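The card room in Skiltville opens at noon, and by half past there are usually two tables going. The man who runs it agreed to talk as long as his name was left out. He has had enough email this year, he says, most of it from players who lost money when the online site Boiko stopped paying withdrawals in September.

He was one of them. He had 1326 dollars in his account on the morning the cashier page went down.

"I remember the figure because I'd typed it into the withdrawal box the night before," he says. "It said pending. It said pending for weeks, and then you couldn't log in to see what it said."

Before he took over the room he played online for 12 years, mostly small limit games and, toward the end, sit-and-gos. Boiko was never his main site. He moved there when the traffic dried up elsewhere and because the rakeback was good. Looking back, he thinks the rakeback was too good.

"They were paying out 80 percent to some of the regulars. You can't run a site on that. I knew what a room costs to run and I still didn't do the arithmetic."

The part that bothers him most is how little the players were told. Boiko held its license from the gaming office in Kultdale, and its home page carried the Kultdale seal up to the last day. He took the seal to mean that player balances sat in a separate account. The license terms, when he finally read them, only asked the company to report its balances once a quarter.

"Reporting isn't the same as holding," he says. "They could report that the money was gone and they'd have met the condition."

A claims process was set up in the winter. Players had to send proof of identity, a statement of their last known balance and, if they had it, a hand history from the final month. He had the first two. His hand histories were on a laptop he had given away. He sent what he had and got an automatic reply with a claim number somewhere around 3000, so he figures there were a lot of people ahead of him.
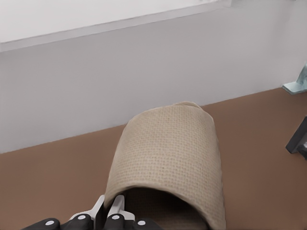
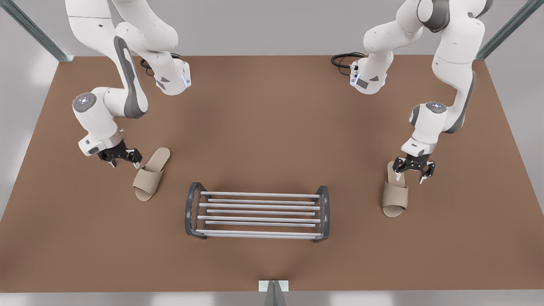 Another former Boiko player, reached by email, takes a softer view of the regulator. Kultdale was slow, this player wrote, but it did freeze what was left, and without the freeze there would be no claims process at all. The same player got back a little under half of a small balance in the spring and called it "more than I expected and less than I'm owed."

The room manager has heard that argument and doesn't throw it out. He agrees the freeze helped. What he wants to know is when the office first saw a shortfall in the quarterly reports, and why new deposits were still being taken after that. He has written twice to ask. The second letter got an answer saying the matter was under review.

There is also the question of Drusen, the company that bought Boiko's software and its player list. Drusen has said it took on none of the old balances. It did send him a sign-up offer.

"Same lobby, same table colors, my old screen name already filled in," he says. "They'd like me to deposit. I'd like them to say in plain words where the first deposit went."

He didn't take the offer. He doesn't play online at all now, although he doesn't tell his customers what to do about it. Several of them moved straight over to Drusen and say the cashouts have been quick so far. He tells them to keep small balances and to save a screenshot of the cashier page once a week - advice he wishes he had taken himself.

Live poker has its own problems, he says. The dealers want more hours than he can give them, and the rent in Skiltville went up again. But the chips are bought for cash at the window and the cash stays in the building until they're cashed in.

His claim is still open. The last status update was in March.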